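Studio Visit: Two Days at Skurberg with the Urkstead Team
Posted Thursday, September 29, 2022

Skurberg occupies the second and third floors of a former textile office, and the handheld version of Urkstead takes up most of the third. The studio has been porting the game since last fall. It invited a small group of press and retail people to look at a build that is close to content complete, and I spent a day and a half with it. What follows is organized by department, in the order I was taken through them.

The Build

We played version 118. It boots to a plain menu with a chapter select that will not be in the retail release. The campaign has 22 missions, and all of them could be loaded, although the last four still use placeholder voice lines and have no ambient sound. Press were asked to stay out of the final mission. I did.

Urkstead is a third-person action game with a light role-playing layer. You play a toll collector named Rolland who has been given the ability to bend iron, and most of the combat is built on pulling, pinning and throwing metal objects. The console version shipped in spring. The handheld version keeps the same story and the same mission list, but the levels have been cut into smaller loading blocks and the enemy count per fight has been reduced. Where the console game puts nine guards in the courtyard of the second mission, the handheld puts six. Their attack timing has been tightened to make up for it, and the fight takes close to the same amount of time to finish.

The frame rate held at its target in every indoor area I tried. It dropped in the harbor mission when two cranes were in motion and the rain effect was active. A programmer at the next desk said the rain is drawn in a separate pass at present and will be merged before certification.

Controls

Mattes Strobel leads the control work, and his part of the visit was the longest. The console game uses both sticks at once for the iron powers: the left one moves Rolland and the right one moves the object. The handheld has one analog stud, so the scheme had to be rebuilt.

The current solution is a hold-and-release model. Holding the left shoulder button locks Rolland in place and hands the stud over to the object. Releasing it throws the object in the direction of travel. A short tap on the same button pins the object where it is. Movement and manipulation can no longer overlap, which changes the feel of the larger fights a good deal. On the console I spent most of the game backing away from enemies while swinging something heavy. On the handheld I was stopping, throwing and then moving again.

Strobel showed three discarded schemes in an old branch. The first put object movement on the face buttons in eight directions. It was accurate but slow. The second used automatic targeting with no manual control, and testers finished the early missions without understanding that they had any power over the path. The third swapped control automatically depending on which thing was nearer to the camera. I tried that one for ten minutes and walked off a pier twice.

Dead zone and acceleration are both adjustable in the current build, on a scale with five steps each. The default for acceleration is too high for my taste. I set it to two and left it there for the rest of the session. Object sensitivity can be set apart from camera sensitivity, an option the console version still lacks.

Button remapping is limited to four presets. Full remapping was requested by several people in the room and was described as under review.

Art and Memory

The texture budget is the main constraint on the art side. The department works from a spreadsheet with 1748 rows, one for each texture in the console version, and each row is marked keep, shrink, merge or cut. Most rows are marked merge. The stone walls in the lower town, for example, used eleven separate materials on console and now use two, with color variation stored in the vertices of the models. From a normal playing distance the loss is small. Near the camera, the repeated pattern is easy to spot, mainly on staircases.

Character models have held up better. Rolland has fewer bones in the hands and none in the coat, which now moves through a simple baked cycle. The coat clips through his leg when he crouches on a slope. This is on the bug list, with low priority.

Cutscenes are rendered live in the first half of the game and play back as compressed video in the second half. I asked whether that split would remain. The answer was yes, on the grounds that the later scenes have too many characters on screen. The switch is visible if you know where it happens, at the start of mission 12. Color in the video scenes is a little warmer than in the game itself.

Sound

The sound room is small, and visitors went in two at a time. The soundtrack is complete and has been moved over without cuts. Effects have been mixed again for small speakers, with the low end of the iron impacts raised into a range the hardware can reproduce. With headphones connected, the game switches to a second mix that is close to the console one. The change takes effect at the next loading point, so there is a short period when the wrong mix is playing after you plug in or unplug.

Dialogue is stored at a lower bit rate. I could hear it on one character, a harbor clerk with a breathy voice, and on no others.

Testing

Tülin Yüksel runs quality assurance and gave the clearest talk of the visit. Her group had 161 open issues on the morning we arrived. She put the list on the wall and sorted it by severity while we watched. The highest category contained two entries: a save file that fails to write if the system is put to sleep during an autosave, and a hang in the co-op lobby when the host leaves before the map loads.

Her testers play each mission in three ways. One pass follows the objectives, one ignores them, and one tries to use the iron powers on every object that has the right flag. The third pass finds the most faults. A church bell in mission seven could, until last month, be pulled through its tower and carried into the following level, where it had no collision and fell forever. It has been fixed. Several people in our group were sorry to hear it.

She also covered battery testing, which the studio performs on retail hardware with the screen at full brightness. She did not want a number quoted until the final build. The difference between single-player and co-op is large, she said, and the box will list both.

Co-op and Challenge Maps

The handheld version adds Fletine, a set of short challenge maps that can be played alone or by two people over a local connection. It does not connect to the campaign. Each map gives a fixed set of metal objects and a time limit, and scoring depends on how few of the objects you use. I played four of them alone and two with a visitor from a retail chain.

The maps are the part of the package that suits the hardware best. They load fast, a round lasts under three minutes, and the stop-and-throw control scheme makes more sense in a small arena than it does in the open streets of the campaign. In co-op, both players can take hold of the same object, and the game adds their inputs together. Two players pulling in the same direction produce a throw that clears the map. Pulling in opposite directions holds the object still, which is required for one of the bridge puzzles.

There is no online play. Scores are saved locally and can be exchanged when two systems connect.

Practical Notes

Visitors sign in on the ground floor and are walked up. Photography was allowed in the common areas and meeting room, and not at desks with a live build. Parking behind the building is for staff, so the lot across the canal is the better choice, and it takes coins only. Lunch was sandwiches. The elevator was out of service on the second day.

Release is set for November, in a standard edition only. Owners of the console version will not be able to transfer a save, but the four bonus outfits unlock in both if you enter the code printed in the manual. A demo with the first mission and one Fletine map is planned for two weeks before launch. Skurberg would not give a price. The next press build goes out once the autosave fault is closed, and I will update the controls section if the default acceleration changes.
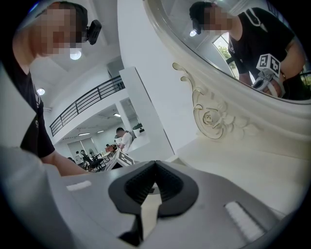
Leaning in for a closer look, head-mounted camera on.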